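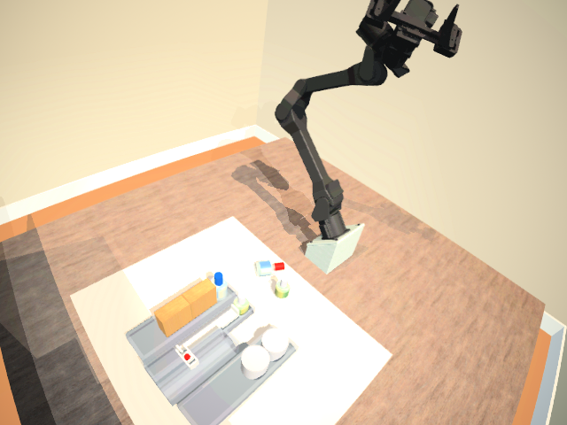 3 min read

From: Grażyna Domański
To: members of the Kutley allotment list
Subject: Re: Seed swap, and the question of the beans

Dear all,

I answer below to the message of Zdzisław, and I hope that I understood all his points correctly. I put his text first, so you do not need to search for it.

> On 7th April, Zdzisław Chmielewska wrote:
>
> Hello everybody,
> I went through the seed box last night. We have 40 packets that
> carry no year at all. My proposal is to throw them out before the
> swap. People who travel from Zadia should not get seeds that will
> not come up.
> Also I would like to stop giving away the climbing beans under the
> name "Chmielewska". My aunt grew them, but she got them from a
> neighbor, and the name makes me uncomfortable.
> Third thing, who has the key to the box?
> Z.

About the packets without a year, I would ask you to wait a little. Old seed is not always dead seed. Parsnip and onion I would throw out without regret, they are weak already in the second year. But tomato and squash can be good for much longer when they are kept dry. I can do a simple test at home. I put ten seeds of each kind on a wet paper towel, fold it, put it in a bag, and keep it on top of the refrigerator. After a week or so I look. If six or more have a root, we keep the packet and write the result on it. If it is fewer, it goes out. For peppers I would give two weeks, they are slow.

What I cannot test are the packets that have only four or five seeds inside. These I would place in a separate envelope marked "try your luck", and anybody may take them.

About the beans. I understand the feeling of Zdzisław, but I would be sorry to lose the name. I have grown this bean for nine summers and I know it only as Chmielewska. In December, when I was cleaning my shelf, I found my first envelope of it, and the name is written there in the hand of his aunt. So perhaps she did not mind it so much. My proposal is that we keep the name and add a line on the packet, "received from a neighbor". If somebody knows who the neighbor was, please write to the list.

One practical remark for those who will sow it. It does not like cold ground. Last year I was too early and I had to sow again in the second half of May. The poles must be tall, over 3 meters is not too much, or the plants go across to the next plot and then there is a discussion.

The envelopes: the shop Gutico sells small paper ones in boxes of 1000 or 2000. The bigger box is cheaper for each piece, but I do not see where we would keep it dry. I would take the smaller box. If nobody is against it, I will order on Thursday and bring the receipt.

The key is with me. I took it home in my coat after the last meeting and I am sorry for this. It will hang again on the hook behind the door tomorrow afternoon, and I will take the undated packets with me at the same time.

With kind regards,
Grażyna

P.S. Does somebody still have my blue sieve? It has a dent on one side.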